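I have spent most of August thinking about metal bins and I'm ready to talk about it. Thread!

By bin I mean the open sheet-metal sort that you keep parts and bits in, the kind with a flat bottom and walls that lean outwards a little. Grey, nearly always grey. You find them in workshops, parts stores, the back of old hardware shops. I love them.

It started when we cleared the old store at Lovness. The building went up in 1901 and I think things had been going into it ever since without much coming out. Wooden crates, biscuit tins, paint kettles, a baby's bath full of hinges (a proper enamel one, lovely thing, I've kept it).

And under all of that, along the back wall, row after row of grey metal bins. 115 of them! I counted twice, because the first time I didn't believe it.

Some had been sat on, a couple had a corner gone to rust, one had been used for mixing something that set hard. The rest wanted a wash and that was it. I can't think of many things you could leave in a damp shed for that long and say the same about.

OK so, the sloping walls. I had never given them a thought until I had to empty these things one after another. With a straight-sided box, the last handful of screws lives in the corner for ever and you scrabble at it with your fingernails. With a sloped wall your hand just goes down the side and scoops. It's such a small thing and it makes such a difference when you're doing it all afternoon.

They also sit inside each other when they're empty. So a whole wall of bins became a few wobbly towers by the door, and suddenly there was a floor. There's a drain in it! We had no idea there was a drain.

Next thing: the seams. Look at the corners of an old bin and you can see how the sheet was folded, a faint line running off at an angle where two bits of metal meet. On the best ones it's so neat you find it with your thumb before your eye. On the worst ones you find it with your thumb as well, and then you go and get a plaster.

Cheap ones have the top edge left raw. Good ones have it turned over. If you're buying second-hand, run a gloved finger round the top before you do anything else, and please do mean the glove.

Washing them, as several of you asked last time. Warm water, washing-up liquid, an old dish brush. For oil, leave it to soak with a bit of washing soda and go and have your lunch. Dry them straight away with a rag and stand them upside down overnight with something under one side so the air gets in.

I tried wire wool on one and wish I hadn't. It came up bright in patches and looked like a badly shorn sheep. A soft cloth is plenty. The dull grey is the nice bit!

Labels: I've been through everything. Paper stickers slide off. Chalk is gorgeous for one day. Paint pen on the front wall is fine if you're sure what's going in, and I'm never sure. What I've ended up with is luggage tags tied to a magnet, so the tag can move when the contents do. Very pleased with this.

Sorting has been the best part by a mile. I thought it would be dreary, but put the radio on and tip out a bin of mixed brass and you've lost two hours without noticing. I did the coach bolts in one go and was sorry when they ran out.

The rule we settled on was one kind of thing to a bin, and 3 bins at the end of the bench for "don't know", "broken" and "surely this belongs to something". That last one fills up fastest. If anybody recognises a flat steel hook with a square hole and a little curl at one end, please tell me, I have a great many.

Some 2000 hinges, by the way. I'm guessing from the weight. I did start counting and then I came to the baby's bath.

A word on depth as I keep seeing people buy too deep. A deep bin looks like good value and then everything you want is at the bottom. For small fixings you want it shallow enough to see what's in there from where you're standing. Keep the tall ones for pipe fittings, castings, offcuts, anything chunky you can grab by feel.

And put them low. I had mine on a shelf at shoulder height for a week and it was hopeless, I was reaching in blind the whole time. Waist height or a bit under, so you're looking down over the front edge, and suddenly it's a pleasure.

Where to get them: I bought a few extra from Thongdee, the salvage yard on the way out to Selteneck. They keep them round the back behind the sinks, so ask. The ones stamped Lokureck underneath are heavier than they look and have the turned-over edge. I'd take those over anything shiny.

Don't be put off by dents! A dent in the side does no harm at all. What you want to check is the bottom. Set it down on something flat and press the corners. If it rocks, it'll rattle on a bench every time you reach in and drive you up the wall.

Things I've now put in a grey metal bin at home: clothes pegs, seed potatoes, all the gloves, the dog's leads, a tangle of string I'm going to sort out this winter. It's spreading. There's one in the hall.

Still to do at Lovness: the nails (so many nails), the top shelf, and the far corner where the window leaks. I'm going to try putting the biggest bins along that side, raised off the floor on battens, and see how they get on.

Tall back wall, sloped sides, plain grey, a bit of shadow down the front. I could look at these all day.
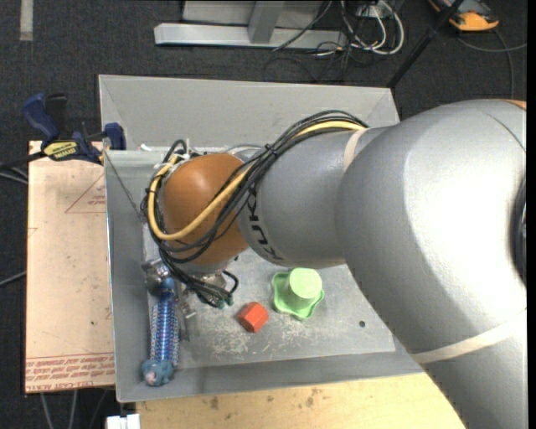
If you've got any at home I'd love to see them, dents and all. I'm starting on the nails tomorrow after breakfast and will report back.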